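About Ferkholm

Ferkholm is a producing theater and workshop building in Dridton. It develops, rehearses and presents new stage work, sound installations and small-scale touring productions.

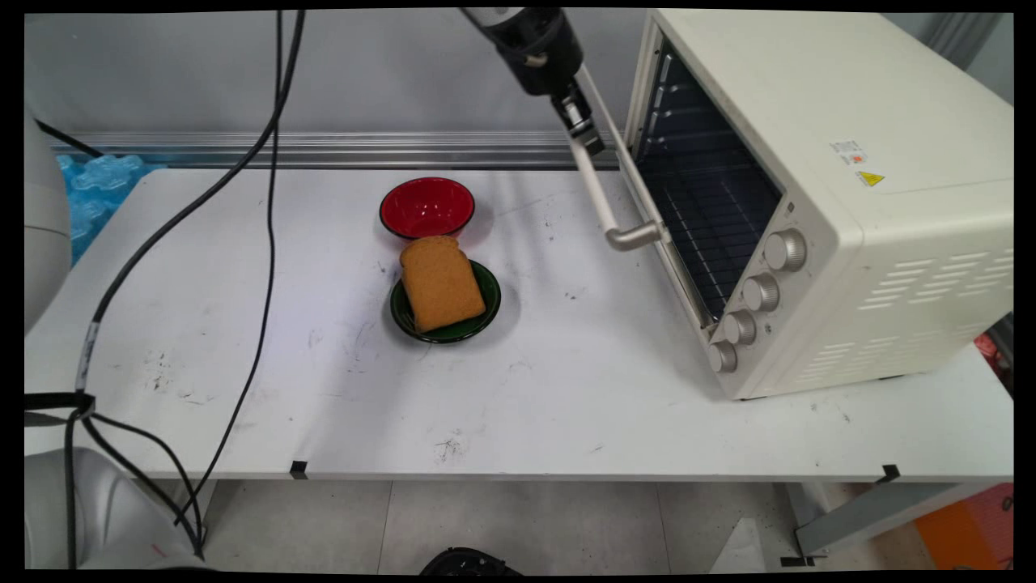
Toast in the green bowl, toaster oven open.

What we do

The company runs three programs under one roof: a main season of staged productions, a development program for unfinished work, and a technical hire service for other companies in the region. The main season opens in November and closes in late spring. Development weeks are scheduled in the gaps between productions and in the summer.

Most of our work is devised or commissioned. We present published plays when a director brings a specific proposal, and we do not hold a repertory. Each production is budgeted for a single run in Dridton, with touring costed separately once the set and lighting plans are fixed.

The building

Ferkholm occupies a former seed warehouse on two floors. The main room is a flexible black box with a maximum capacity of 43 on the raked layout. Seating is on movable risers and can be set end-on, in traverse or on three sides. Changeover between layouts takes one working day, and for this reason layouts are not changed within a run.

The second room, known as Kiều, is used for rehearsal, readings and listening sessions. It has a sprung floor, blackout curtains on all windows and a separate power supply from the main room. Kiều is not licensed for seated performance – invited sharings are limited by the fire certificate, and visiting groups should ask for the current figure when they book.

The upper floor holds the office, the costume store, a green room and a dry workshop for prop and model work. Paint and spray work is done in the loading bay only.

Trekar

Trekar is our development program. It takes projects at the stage where there is material to test but no finished script or score. Each project receives two weeks in Kiều, a stipend for up to five people, and technical support for a final sharing. There is no obligation to stage the work at Ferkholm afterward, and we take no share of later income.

Applications are read by the artistic director and two outside readers, who change each year. Applicants send a two-page outline, a list of personnel and one sample of earlier work. We do not ask for a marketing plan. Written notes are sent to all applicants who reach the second reading.

Archive

Every production since the company's founding is documented. The archive currently holds 1,727 catalogued items, of which 1,129 are prompt books, cue sheets, ground plans and other paper records. The remainder are recordings, models and costume pieces. Paper records may be consulted by appointment. Recordings can be viewed on site only, under the terms agreed with performers.

People

Nghĩa Châu is artistic director. She trained as a composer and joined the company as sound designer before taking over programming. She directs one production per season.

Priit Koppel is technical director and is responsible for the building, the hire stock and safety. Questions about rigging, load limits and power should go to him before a booking is confirmed.

The permanent staff also includes a producer, a stage manager, a wardrobe supervisor and a box office manager. Performers, designers and additional crew are engaged by production.

Visiting and contact

The box office opens one hour before each performance. The main entrance is step-free, and a platform lift serves the upper floor. Captioned performances are marked in the season calendar.

Hire requests should state dates, preferred layout, crew numbers and any use of haze or naked flame.

This page was last revised on January 10, 2024.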